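Course notes, Unit 5: Working rules for two-armed robots in homes and kitchens
Instructor: Oriana Ibarra
Lab lead: Lajos Orbán

Read these notes before the lab. They cover the rules we use in this course for a mobile robot with two arms doing household tasks, first in simulation and then on the real machine. The rules are our own house rules. They do not replace the published safety standards on the reading list, and where a standard is stricter, follow the standard.

1. Terms

Task: one job with a stated start and a stated end, such as moving a bottle from the counter to a shelf.

Run: one attempt at a task, from the start command to the stop command.

Operator: the student who starts and stops the robot. Each run has one operator.

Observer: the student who watches the room and keeps the log. The observer may call a stop at any time and does not have to give a reason.

Keep-out zone: any part of the room that the arms and body may not enter during a run.

2. Why simulation comes first

Every task is run in simulation before it goes to the real robot. You need two clean runs in a row with the same settings. If you change a speed limit, a gripper setting or the layout of the room between them, the count starts over.

A clean run in simulation shows that the plan can be carried out in the model. It tells you little about grip on a greasy surface, a cable that catches, or a person who walks in. Write your risk sheet for the real room and treat the simulated result as one item of evidence in it.

3. Setting up the room

Use the kitchen layout from the Skornia set for the first exercise. Before you start, go through the counter, the floor and the doors in that order and write down anything the arms or the base could meet. Small items on the floor are the ones most often left off the list. They count as obstacles even when the task is only at counter height, and the base must have a planned path that clears them.

Doors are treated as places where a person may appear. Mark a keep-out zone in front of each one. Wall-mounted items such as televisions and picture frames also get a zone if either arm can reach them at full stretch.
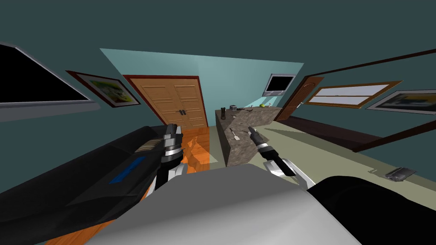 Figure 1. Simulated kitchen with the island, viewed from above the robot's two arms.

For the island task, the items on the counter are sorted into targets and non-targets. In Figure 1 the bottle is the target. The small box, the utensil and the green fruit are non-targets and must be in the same place at the end of the run as at the start. The two pictures and both televisions go on the obstacle list along with the tray-like object on the floor.

Check the view as well. If the horizon is tilted, note it on the log sheet and do not judge heights or clearances by eye. Read them from the model.

4. Rules for the arms

4.1 Only one arm moves over the counter at a time unless the task sheet says otherwise. The other arm holds its position.

4.2 The arms do not cross. If a target is on the far side, move the base or use the other arm.

4.3 Open the gripper fully before the approach. Do not open or close it during a fast move.

4.4 Come in to the target slowly. The limit for the last part of the approach is on the task sheet.

4.5 After a failed grasp, back off along the same path. You may try again once. After a second failure, stop the run and log it.

4.6 No glass and no blades on the real robot in this unit. Kitchen knives stay out of the room.

5. Stopping

Both students must be able to reach a stop button without walking past the robot. Test both buttons before the first run of each session. After a stop, the operator does not restart until the observer has said "clear" out loud.

A stop is never marked against you. A run that should have been stopped and was not will be marked down, even if the task was finished.

6. The log

Write the log during the run. It needs the task name, the settings file, the layout, both students' names, the start and end times, and any contact with a non-target. The recorder cuts off at 3000 lines, so save and start a new file before a long session. Contact with a wall or the counter is logged in the same way as contact with an object.

Hand the log and the risk sheet to Parviz Kermani at the end of the session. Changes made afterward must be initialed and dated.

7. Before the lab

Read the Hegazy case notes and write half a page on which of the rules in section 4 would have applied. Bring a draft risk sheet for the island task. Pairs who have not handed in a draft will work in simulation only until it is approved.

Notes last revised February 28, 2021.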